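The Gourd Year

Ayana Negash had wanted to grow gourds since she was seven, when her grandfather let her shake one that had dried on his porch and she heard the seeds rattling inside like rain on a car roof. She was thirty-four now. She had a rented house in Wernasville with a long back fence, a hose that reached almost all the way, and no more excuses!

"Bottle gourds," she told her brother on the phone. "The kind with a waist. You can make a dipper out of them, or a birdhouse, or a drum."

"Do you need a drum?" Gemechu asked.

"Everybody needs a drum."

He drove over that Saturday with two bags of compost in the trunk and a roll of wire fencing he had been meaning to get rid of (it had lived behind his washing machine for two winters). They spent the morning along the fence, pulling bindweed and arguing over how far apart the holes should be. Ayana wanted them close, because she wanted a wall of leaves. Gemechu had once grown a pumpkin that went over the neighbor's shed and into the neighbor's other neighbor's yard, and he wanted them in separate zip codes.

They settled on six feet. Then they ate cold noodles on the step, and she brought out the Stundia catalog, which was the best thing that had come in her mailbox all January. It had 577 kinds of seed in it, squashed into tiny type, and she had gone through the whole thing with a green pen. She had circled so much that the circles were no help at all.

"Read me this one," she said. "No, this one. Look at the neck on it!"

"You have twelve feet of sun back here, Ayana."

"I have more than twelve."

He got up and paced it off for her, heel to toe, and came back and admitted that it was more than twelve.

In the end she didn't order from the catalog. Habte, the little shop past the bus depot, had a seed shelf in the back, and she liked to hold a packet before she bought it. She liked the weight of it, or the lack of weight. She liked that you could give it a shake and feel a whole summer sliding around in there. Ayantu Tesfamariam ran the shop and let people stand in front of that shelf as long as they wanted, and on a slow afternoon she would come out from behind the counter and stand there too.

"What are you after?" Ayantu asked.

"Gourds."

"To eat or to dry?"

Ayana hadn't known you could eat them. This was wonderful news. She asked so many questions that Ayantu finally dragged over a stool, and they went through it all: pick them young and pale if you want them in soup, leave them until the stem goes brown if you want them hard. Soak the seeds overnight. Nick the edge first with a nail file if you're in a hurry. Give them something strong to climb, stronger than you think, and then go back and make it stronger.

"And they flower at night," Ayantu said. "White flowers. You have to go out and look."

Ayana bought two packets. She walked home the long way, past the Jasiveck laundromat and the ball field, and stopped twice to take them out of her bag. 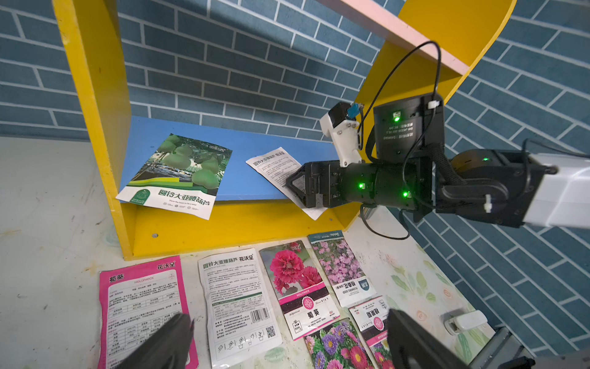
Pankaj Bhardwaj wanted to know if she had room for all that, and whether the vines would come through to his side of the fence, and if they did, whether he could keep what hung there.

"All of it," Ayana said over the top of the fence. "Anything that crosses is yours. Do you want a birdhouse?"

He thought he might like a birdhouse. He went in and came back with a coffee can full of old nylon stockings cut into strips, the best plant ties in the world, he said, they stretch when the stem does. He passed them across one handful at a time.

That night she filled a cereal bowl with warm water and tipped the first of the seeds in. They were long and tan and had little shoulders on them. She called Gemechu and held the phone over the bowl.

"What am I listening to?" he said.

"Gourds!"

There was a pause, and some running water, and his dishes clanking in the sink.

"Put me down for a drum," he said.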